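Friday mornings at the Lomdale library used to be quiet, but since August the back meeting room has had a steady little crowd in it, and most of them have come to teach a robot something. The robot lives inside a computer, so there is nothing to trip over, and you steer it with a hand controller while watching the view from its wrist on a screen.

The sessions are run by Emmanuel Ondieki, who moved here from Curkton two years ago and has the kind of patience you would want in anybody teaching your kids to drive. He sits beside each visitor, shows them how to open and close the fingers, and then lets them get on with it. Every try is saved, good or bad, and the robot's program learns from the whole pile. So far the library has 533 tries on the books, 181 of them from people who had never held a controller before (I am one of those, and my first few were not pretty!).
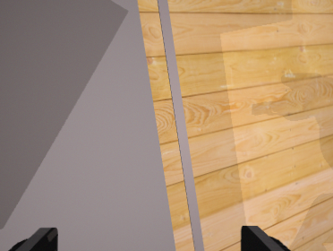 Page 2

The part that takes the most getting used to is the view itself. Both fingers poke up from the bottom of the screen, wide apart and empty, and past them there is only a plain gray surface on one side, wooden boards on the other, and a good many shadows lying across both. Tip your wrist a little and the whole floor seems to tilt along with it. Ondieki tells everyone to go slowly and to watch the gap between the fingers - that is where the work gets done, he says, and the rest will come with practice.

The software is called Nuleck, and the lessons follow a plan drawn up by a teacher named Kneževič, who wanted regular folks to have a hand in this sort of thing along with the engineers. The goal is 3,000 tries, and Ondieki is in no hurry to get there. He would like to see more people come back a second time, he told me, as the second visit is usually when they stop gripping the controller so hard.

Sessions start at ten and there is coffee. You can sign up at the front desk or just walk in.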